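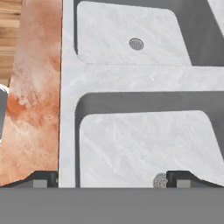 Clolstead group reports new training method for robot arms at the sink

October 17, 2022

Researchers at the Clolstead robotics lab have released results for a training method that helps a simulated robot arm pick things up from inside a kitchen sink. The method, called Nigatu, was tested in six simulated kitchens and did better than the lab's earlier system in all of them.

Sinks are hard for robot arms. The walls of the basin limit the directions a gripper can come in from, and the arm's own links often block the view of what it is reaching for. A planner that does well on an open countertop may stop short at the rim or bump the side of the basin on the way down.

Nigatu deals with this by splitting the job into two stages. In the first, the system picks a point above the basin from which the gripper can go down without touching the walls. In the second, it closes in on the object using the view from the wrist, and corrects its path as it goes. The two stages are trained separately and then run together for a final round in which each can adjust to the other's mistakes.

The earlier Clolstead system handled the whole reach as a single motion. The group says most of its failures came in the last part of the descent, when a small error in the starting angle could no longer be fixed.

All of the training was done in Wirania, the simulator the lab uses for its kitchen work. The kitchens differ in the shape of the sink, the height of the faucet and where the arm is mounted. Colors and surface patterns on the counters and objects are changed between runs so that the system does not come to depend on any one of them. Training took six weeks, including time lost in September when a fault in the logging software forced the group to repeat part of the first stage.

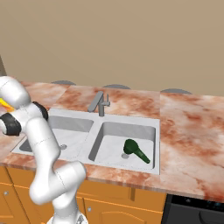

Robel Kahsay said the biggest gain came from letting the arm back out. In the old system a reach that started badly was carried through to the end anyway, and the run was marked as a failure. With the new method the arm can return to its starting point above the basin and choose another way in, and Kahsay said that many of the runs that now succeed would have been lost before.

The added step has a cost. Runs take longer on average than they did with the single-motion system, and the difference is largest in kitchens where the faucet stands close to the object. The group has tried limiting how often the arm may back out, which shortened the runs but brought back some of the old failures. The released version leaves the limit up to the user.

Some objects remain difficult. Flat items lying against the basin floor leave little room for the gripper fingers on either side, and long items resting in a corner tend to turn when one end is touched. Nigatu improved on the earlier results for both kinds, though by less than it did for upright or rounded objects. The report also notes that there was no water in any of the simulated sinks, and that the results should not be taken to cover full ones. 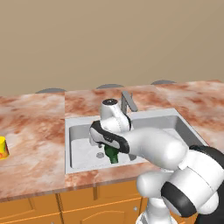 A simulated arm holds a green bottle inside a sink basin. Image: Clolstead

The work has not yet been tried on a physical arm. Clolstead plans to begin those tests at Dovitz, where a counter and sink are being fitted in the same layout as one of the simulated kitchens. The first tests will use the trained system as it stands, with no further training on site, so that the results can be set beside the ones from the simulator.

The group expects the wrist view to be the main source of trouble in the move. Reflections off a metal basin are stronger than those in the simulator, and the lab is now adding brighter lighting conditions to the training runs ahead of the Dovitz tests.

The report, the kitchen layouts and the trained system can be downloaded from the lab's project page. The training code will follow once its documentation is finished.

Contact the newsroom | Copyright 2022 Clolstead. All rights reserved. | Back to top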